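About Faklow

Faklow has been mending umbrellas in Prirkidcombe since the council moved the bus shelter. Bořivoj Skála does the ribs, Mārtiņš Lapiņa does the canopies, and the kettle does most of the rest. We keep over 250 handles in stock, including several ducks. 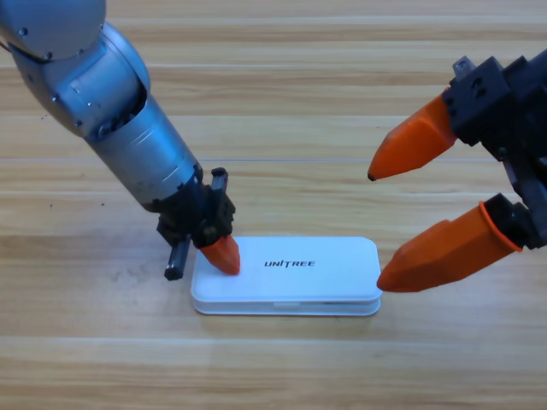
Do you mend golf umbrellas?
We do, grudgingly, and they take a week longer.

The shop is shut on Monday, whatever the weather thinks of it.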